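Etura Service Desk
Ticket 557: Pad lining worn on hand-held grippers, picks dropped at kitting bench
Site: Pindstead, packing hall. Opened January 4, 2024. Priority: normal. Status: closed

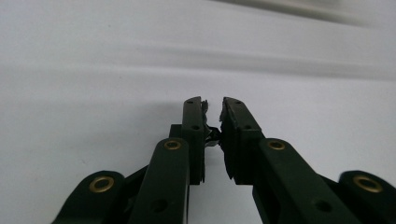 Will the bench staff lose hours when the kitting cell starts running on its own?
Hours stay as they are through July. The cell takes over the night refill only, and the day crew moves from picking to checking and restocking.

Opened by: Driss Abdel Rahman, bench lead
Assigned to: Babatunde Balogun, automation support

Problem as reported

Hand-held grippers are dropping thin items at the kitting bench. Affected parts are flat pouches and the small instruction cards. Boxes and bottles are picked normally. Operators are squeezing harder to compensate and two have reported sore thumbs by the end of the shift. The rate at the bench is down and the recorded picks from those hours are being rejected by the Protholm import check.

Expected: pouch held on first close.
Observed: pouch slides down between the jaws, or comes up with one corner held and falls during the move to the tray.

Log

08:10 Balogun. Asked the bench to stop recording pouches and cards until further notice. Boxes can continue. Asked for the rejected count from the last full shift.

08:35 Abdel Rahman. 70 rejected. All pouches or cards. No boxes in the list.

08:50 Balogun. Checked import settings first. Bogale, the scheduling package, pushed an update last week and I wanted to rule out a changed threshold. Thresholds are unchanged. The rejects are correct: the item leaves the jaws before the tray.

09:40 Balogun. On site. Checked jaw travel on all 8 grippers with the feeler gauge. Travel is within limits on every unit. No play in the pivots worth noting. Trigger springs fine.

10:05 Balogun. Lining is the fault. Black lining at the tips is torn, with ragged edges standing off the jaw. Where it is torn, the jaws meet on the loose scrap first and the rest of the face does not close properly on anything thin. A box is thick enough that it makes no difference.

10:20 Abdel Rahman. Bench has been trimming the loose bits with a knife when they catch. Was not aware this needed reporting. It is not on the start-of-shift sheet.

10:30 Balogun. Please stop trimming. It leaves a step in the lining and the next tear starts from there. Will add a line to the sheet.

11:15 Balogun. Removed old lining, cleaned jaw faces with alcohol wipes, fitted new lining to three units. Adhesive needs the lunch break to set. Remaining units after that.

13:30 Balogun. Test on the three relined units: 23 pouches each, same operator, normal speed. No drops on the first two. One drop on the third, pouch was already bent. Accepting.

15:50 Balogun. All units relined and back on the bench. Recording of pouches and cards can resume.

16:05 Abdel Rahman. Resumed. Question from the crew: when a unit is out for relining, does the lost time count against the bench rate? Under the old hand-picking setup a broken tool was just swapped and no one looked at it. Now the rate is on the screen all day and people would sooner keep using a bad gripper than log a stop.

16:20 Balogun. It did count. Bogale had no stop code for tool faults, so the time fell under operator idle. I have added code T4, gripper fault, which is excluded from the bench rate. Any operator can enter it without a lead's approval. Please tell both shifts.

16:25 Abdel Rahman. Told the day shift at handover. Will leave a note for nights. Can the sore thumbs be logged here or does that go elsewhere?

16:30 Balogun. Separate form, site safety. I have put this ticket number on it for reference.

Cause

Worn lining on the jaw faces. No inspection interval had been set when the grippers were issued. Wear went unreported because stopping cost the operator time on the displayed rate.

Actions

Lining check added to start-of-shift sheet. Any lifted or torn edge: enter T4 and use the spare.
Relining kit to be kept at the bench, top drawer.
Two operators per shift to be trained on relining. Abdel Rahman to supply names.
Rejected picks stay out of the training set for the cell. They will not be re-recorded unless the pouch count falls short.
Idle time for the past week to be recoded by support where the bench can confirm a tool fault.

Closed by Balogun. Reopen on this number if drops return within the month.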